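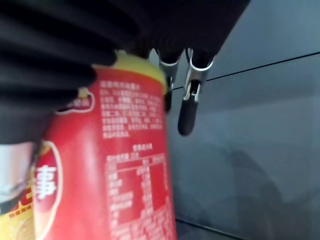 Momgate Shelf Bay and Drillport Steel Table

May | By the Prothero equipment desk

Print this page | E-mail this page

The Momgate bay and the Drillport table are sold separately or as a set for stocking, checking and facing packaged dry goods. Both are freestanding. The set is laid out for canisters, tubs and small cartons that have to be taken down, read and put back, and the notes on this page assume that kind of stock.

Momgate bay

Dark gray body with perforated back panels. Shelves have a white front edge with a raised lip. Standard shelf depth is 12 inches. Shelf brackets hook into the uprights and can be moved without tools once the shelf is unloaded. Perforated panels accept standard hooks, but hooks should not be fitted directly behind a shelf used for round packages.

Canisters may be stored upright or on their sides. Upright storage gives the best view of the front panel and needs more clearance between shelves. On their sides, canisters fit a lower opening and can be drawn out by the lid end. The lip stops a rolling canister at the front edge under normal handling. It is not a restraint, and a shelf that has been set out of level should be corrected before loading.

Label checks

Tall canisters usually carry the product name on one side and the ingredients and nutrition table on another, in small print. For imported goods the small print is often the only place where the storage instructions are given. Bring the canister to the table and turn it by the body. Lifting by the lid is not recommended, as snap lids vary in fit.

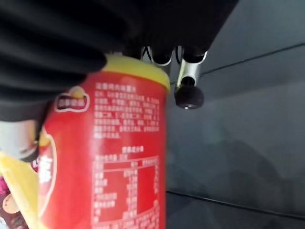 Red canister with yellow lid, Chinese small-print panel facing out.

Overhead light should be set to one side of the reading position. Curved packages with a coated finish return a bright strip down the side, and small white type on a saturated color is hard to read through it.

Drillport table

Stainless steel top, brushed finish, on thin metal legs with a lower crossbar. Working height is 34 inches. Rated load is 345 pounds, evenly distributed. Leveling feet are fitted to every leg – adjust these after the table is in its final position.

The finish is reflective. A red package will show as a red patch on the surface beside it, and overhead lights will produce glare along part of the top.

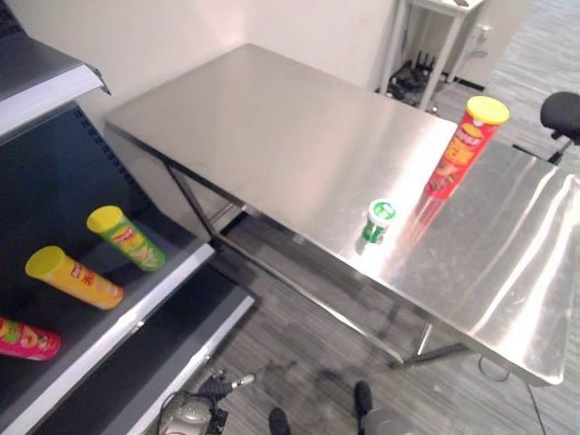

Where this interferes with reading or counting, use the matte mat (ordered separately) or turn the table until the glare falls outside the work area. An angled placement next to the bay also leaves the shelf fronts clear for loading.

Cleaning

Wipe the top along the grain with a soft cloth and mild detergent. Do not use chlorine cleaners or steel wool. Shelf edges can be cleaned with the same solution. Dust the perforated panels with a dry brush – liquid tends to collect in the holes.

Ordering

Shipped flat from the Plotenthorpe warehouse. Allow 6 working days for the bay or the table and 12 for the set. Extra shelves, hooks and mats are listed under Momgate accessories. Goods on display are not included.

Last updated: May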